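Dining bench range: where we've got to
03/04/2020
By Aurélien Marchal
6 min read

Hello all, and thanks for being patient with me on this one. I know the last report was mostly timber prices and grumbling, so I've tried to put the actual benches first this time.

The quick version is that the Bundby bench is finished as a design, the Mondero bench nearly is, and the money you gave us for tooling has been spent, bar £670 which I'd like to hang on to (more on that further down).

The Bundby first. You'll remember we wanted a plain backless bench that tucks right under a kitchen table, long enough for three adults who like each other. We had a lot of bother with the legs. On the first two prototypes they splayed out so far that people kept catching their ankles, and when I pulled them in the whole thing felt tippy if you sat on the very end. What's fixed it is moving the stretcher up and setting the legs 4 cm further out along the seat, which sounds like nothing but makes a huge difference! My mum sat on the end and bounced, and she does not hold back. It's ash with an oil finish, and I've stopped trying to make a lacquered version because every sample came out looking like a school gym.
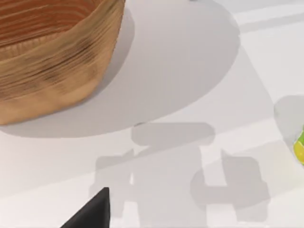
The seat edge is the other thing I changed. We had a hard square edge in the drawings you signed off, and it looked lovely on paper, but it dug into the backs of people's legs after ten minutes. It's now rounded over underneath and left fairly crisp on top. From standing height you'd never spot it. I've sent the new drawing to Bollach and they're happy to cut it on the same jig, so there's no extra charge for that.

Bollach have been good in general, I should say. They were late with the second batch of legs in December and they owned up to it straight away, then knocked the delivery off the bill. I'd like to stay with them for the first proper run if you're all agreeable.

Now the Mondero, which is the upholstered one with the low back. I'm less cheerful here. The frame is sound and I like how it looks from behind (important, as that's the side you see when it's pushed in), but the seat pad is still too soft. You sink, and then the table's suddenly at chest height. I've tried a firmer foam and it was like sitting on a kerb. Tripathi, who do our covers, reckon a thinner firm layer with a softer one on top will sort it, and they're making me up a pad in each of the two fabrics. The grey wool is a clear favourite with everyone who's been in to look. The mustard divides people, and I'm tempted to drop it before we've bought any quantity, though I'll wait until I've seen it on the finished pad.

One thing I got wrong: I'd costed the covers as fixed, stapled down under the seat. Tripathi asked how anybody was supposed to wash them after a plate of spaghetti, and I had no answer at all. So they'll be removable, with a zip along the back edge. That puts the cover price up and it's the only part of the budget that's gone properly over. I've made it up by using plain felt feet instead of the turned ones. 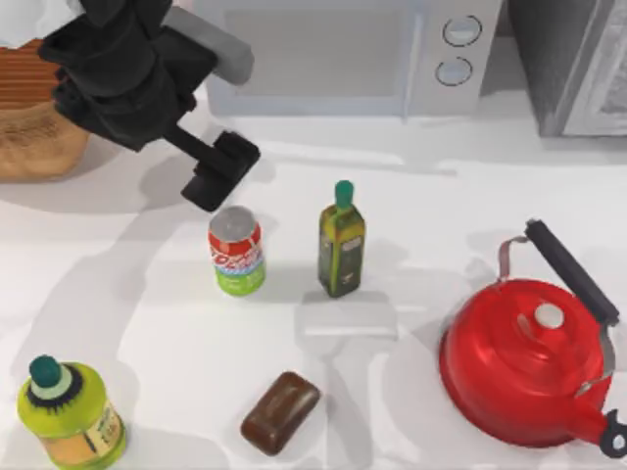 On load testing, both frames have held 800 newtons at the middle of the seat with no movement in the joints that I could measure. The end-of-seat test is still to do on the Mondero. I don't want to run it until the new pad is on, as the pad changes where people put their weight, and I'd only have to do it again.

Packaging is where I'd like to spend the leftover £670. At the moment the Bundby goes out in one enormous box and the courier charges us for it accordingly. If the legs bolt on at home we can get it into a flat carton that one person can carry up a flight of stairs. I've drawn up a bolt fitting with 5 mm hex heads, and I've put my own kitchen bench together with it twice without swearing. I'd need to buy the fittings, have sample cartons made and pay for a few trial deliveries.

So what I need from you is a yes or no on the packaging money, a yes or no on Bollach for the first run, and any strong feelings about mustard. The Mondero pads should be with me before the next report, and I'll bring one along so you can all sit on it.

Aurélien

Related updates
Timber prices and other grumbles
Choosing the ash: notes from the yard
Why the first legs had to go
Bundby bench: original sketches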